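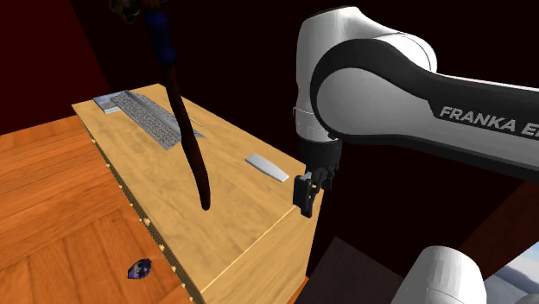
Sim view, arm over the long cabinet, gripper empty.

2025-09-27 — sim bench, chores track

Good day today! I've been itching to get to the cabinet scene since February and it finally loads without the floor flickering. The question on the board is still the same one: could an arm like this tidy a room yet, if you gave it a normal messy surface and left it alone? My answer moved a little this week, and in the happy direction.

Setup for whoever picks this up next. Franka arm, standard two-finger gripper, the long cabinet with the round knobs down the side. Task A is "clear the top." Task B is "open what the knobs belong to," and I haven't touched B except to check that the knobs collide properly (they do now, after the Bulton mesh fix). Ran everything on the Alldale machine because the other one was busy rendering.

Task A numbers so far: 4,000 attempts queued, 2,795 finished by the time I went for lunch. I stopped the batch there to look at the failures, so the rest still need to go. Please don't restart from zero, the seeds are in the Prokbridge folder.

What I like: the approach moves look great. The wrist comes in nearly straight down and the fingers line up with the long edges of things much more often than they did with the old planner. It used to come in crooked and shove stuff onto the parquet.

What is still hard is flat stuff. The light gray piece lying near the gripper is the perfect little villain. It's thin, it sits flush on the wood, and the fingers have to get down almost to the surface before there's any side to grab. A person would slide it to the edge and pinch it there, without thinking. So I wrote a slide-then-pinch move — push with one finger pad until part of the object hangs over, then grasp from the side. Tried it on 200 seeds by hand-picking the start poses, and it's so much fun to watch when it goes. The bad runs are nearly all over-pushing, so next thing is a stop condition on the overhang.

The booklet at the far end is worse. It's flat too, and the gray keyboard thing lies partly on top of it, so order matters: move the top item first or you drag both. The planner has no idea about "on top of" at the moment. I want to feed it a simple stacking check from the depth map before anything fancier. Same for that pale sliver by the keyboard, pen or whatever the asset is meant to be. I'd leave it out of scoring until the segmentation stops merging it with the wood grain.

Floor items: only the purple one for now, and I left it alone. Reach from this base position looks doubtful to me, need to plot it properly.

Cáceres lighting set (the dark red walls) stays on. The depth is synthetic so it won't care, but the color model gets sloppy in dim rooms, and plenty of real rooms are dim.

So, chores yet? Chunky things on a cabinet top, I'd say very close. Thin things, a few tricks away, and I think we have the first trick!

To do:
— overhang stop, then rerun the same 200
— finish the batch from the saved seeds
— stacking check, start with booklet and keyboard only
— 600 fresh seeds with object positions shuffled
— knob friction values for Task B, current ones are a guess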